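How to clean out a smelly kitchen sink drain (without buying anything fancy)

Posted in Kitchen & Laundry by Mirjam Dewulf

I love a job that takes half an hour and makes the whole kitchen nicer to walk into, and cleaning the sink drain is my favourite of the lot! If you've been getting a whiff of old cabbage every time you run the tap, set aside some time after breakfast and let's sort it out.
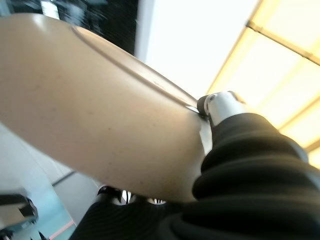
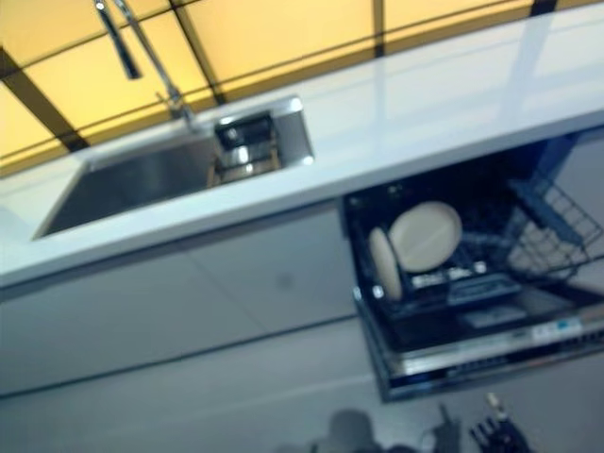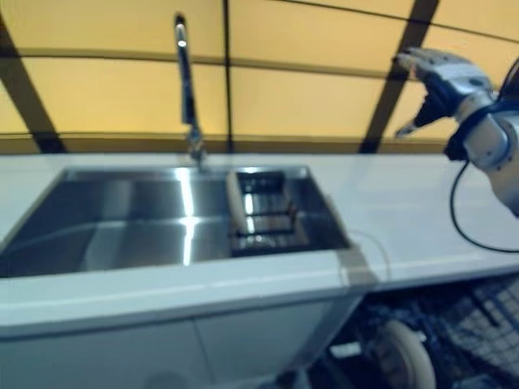

Second and third photos: stainless steel sink set into a white countertop, yellow panels behind.

What you'll need

Bicarb soda, plain white vinegar, dishwashing liquid, an old toothbrush, a bucket, rubber gloves and a kettle. A bottle brush is handy too. I use the long one from Plollik with the bendy neck, but any skinny brush that fits down the plughole will do the trick.

Step 1: Clean the strainer

Lift out the strainer or basket and turn it upside down. The underside is nearly always the worst bit (mine was a horrible colour the first time I looked, and I'd been proudly wiping the top of it for years). Scrub it with the toothbrush and a squirt of dishwashing liquid, then leave it to soak in warm soapy water while you do the rest.

Step 2: Scrub the throat of the drain

Gloves on. Push the bottle brush down as far as it will comfortably go and twist it around the walls of the pipe. You'll bring up a fair bit of grey slime. Rinse the brush in the bucket and keep going until it comes up clean. If your sink has an overflow hole, do that as well – it catches splashes of everything and hardly ever gets a rinse.

Step 3: Bicarb and vinegar

Tip 80 grams of bicarb down the drain, then slowly pour in a cup of vinegar. It fizzes up beautifully and kids love watching this part. The fizz helps loosen whatever the brush has left behind, though it won't shift a proper blockage. Pop the plug in loosely and leave it for 16 minutes, or as long as it takes to drink a cup of tea.

Please don't do this if you've recently used a shop-bought drain cleaner. Flush the pipe well with cold water and save the vinegar for another day.

Step 4: Flush

Run the hot tap for 4 minutes. If you have metal pipes you can follow up with a kettle of boiling water, poured slowly. With plastic pipes, stick to hot tap water, as boiling water can soften the joints.

Step 5: Check the trap

Still smelly? The culprit is probably the trap, the U-shaped bend in the cupboard underneath. Put the bucket under it, undo the two big nuts by hand and let the water fall out. Have a towel ready! Clean the bend with the bottle brush, check that the rubber washers are sitting flat, and screw it all back together. Run the tap and feel around each nut with a dry tissue for drips.

In our old place in Wandholm the trap was so full of rice that I'm amazed any water got through at all. Two minutes with a brush and it drained like new.

Keeping it fresh

Wipe greasy pans with paper towel before you wash them, and never pour fat down the sink. I keep a jar beside the stove for it. Empty the strainer every evening and give the drain a quick brush once a month. If you're heading away for a few weeks, put the plug in before you go so the trap doesn't dry out as quickly.

Next up: getting limescale off taps and shower heads.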